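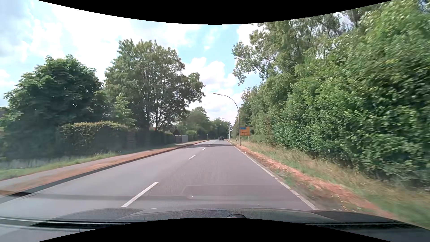 ## 4. 前方カメラユニットの取り付けと調整

本章では、共同工房または家庭において製作した走行記録ユニット「Trandance」を車両に取り付け、車線検出を開始するまでの手順を定める。第3章までの組み立てと動作確認を完了していない場合は、本章の作業に着手しないこと。

本ユニットは前方の映像を記録し、白線の位置を推定する機能のみを有する。操舵、制動および加速の制御系統には接続しないものとする。

### 4.1 準備するもの

- カメラユニット本体(魚眼レンズ装着済みのもの)
- 演算基板および収納ケース
- 吸盤式マウント(Grivetora 製、短アーム型)
- 電源ケーブル、固定用クリップ
- 無水エタノール、不織布
- 六角レンチ(対辺3 mm)
- 設定用ノート型端末

マウントは工房の共用棚に保管している。持ち出しの際は貸出簿に記入し、使用後は吸盤面に保護シートを戻すこと。

### 4.2 マウントの取り付け

1. 車両を平坦な場所に停止させ、駐車ブレーキをかける。
2. フロントガラス内側の取り付け位置を無水エタノールで清拭し、完全に乾燥させる。
3. 吸盤を押し当て、ロックレバーを止まるまで倒す。
4. アームを最短の状態にし、カメラユニットを差し込む。
5. 六角レンチで固定ねじを締める。締めすぎると樹脂製の受け部が割れるため、抵抗を感じた位置から四分の一回転にとどめる。
6. 電源ケーブルをガラスの縁に沿わせ、クリップで留める。

> **注意** 運転者の視界を妨げる位置、およびエアバッグの展開範囲には、ユニットもケーブルも設置してはならない。取り付け位置が法令に適合することは、使用者の責任において確認すること。

### 4.3 画角の調整

1. 端末を演算基板に接続し、プレビュー画面を開く。
2. ボンネットの上面が画面下部に残るよう、上下の角度を合わせる。
3. 直線道路の映像を取り込み、消失点の左右位置を確認する。中央からわずかにずれる程度であれば、4.4 の補正で処理できる。
4. 画面の上下に生じる黒い曲線状の縁は、マスク設定で検出範囲から除外する。
5. ボンネットの領域も同様に除外する。反射による筋や模様を白線と誤認することを防ぐための設定である。

水平画角の設定値は108度とする。レンズを交換した場合は、付属の校正板を用いて第3章の校正を再度実施すること。

> **補足** ガラスへの写り込みは、車線の上に薄い矩形として現れることがある。ダッシュボード上の物を取り除いても消えないときは、レンズ周囲に遮光フードを追加する。

### 4.4 白線検出の確認

確認用の映像は、工房の機材担当が指定した直線区間で取得する。走行中の端末操作は禁止する。映像の確認は、必ず停車後に行うこと。

1. 記録を開始してから発進し、区間の終端を過ぎて安全に停車した後、記録を停止する。
2. 再生画面で、中央の破線と路側の実線が別の線種として認識されていることを確かめる。
3. 消失点の補正値を入力し、推定線が実際の白線に重なるまで調整する。
4. 検出信頼度のしきい値を75に設定し、同じ映像を再度処理する。
5. 結果を設定ファイルに保存し、記録票に補正値を転記する。

遠方の破線は画面上で極めて小さくなり、木陰が路面を横切る箇所では検出が途切れやすい。近距離の破線が安定して検出されていれば、遠方の欠落は異常として扱わない。路側の実線についても、土や草が接してかすれている部分では推定線が揺れることがある。

### 4.5 症状と処置

| 症状 | 処置 |
|---|---|
| 推定線が全体に左右へずれる | 4.4 の手順3をやり直す |
| 空が白く飛び、路面が暗い | 測光範囲を画面の下半分に限定する |
| 画面端の草木が流れて写る | シャッター時間を短縮する。検出結果に影響がなければ処置不要 |
| 街路灯の柱を線として検出する | 検出範囲の上限を地平線より下に下げる |
| 記録が途中で止まる | 電源ケーブルと記録媒体の空き容量を点検する |

### 4.6 取り外しと保管

1. 演算基板を終了操作により停止し、表示灯が消えたことを確認する。
2. 電源ケーブルを車両側から抜く。
3. カメラユニットを手で支えながらロックレバーを起こし、吸盤を外す。
4. レンズにキャップを装着し、収納ケースに納める。

> **警告** ユニットを車内に放置しないこと。高温により電池が膨張し、発火に至るおそれがある。

記録映像に歩行者の顔や車両番号が含まれる場合は、工房外への持ち出しおよび公開の前に、第7章に定める匿名化処理を行う。

5月の版で配布した設定ファイルは、マスクの形式が異なるため使用できない。Prastbridge 工房の共有フォルダーから最新版を取得すること。

改訂:11月18日 Ichikawa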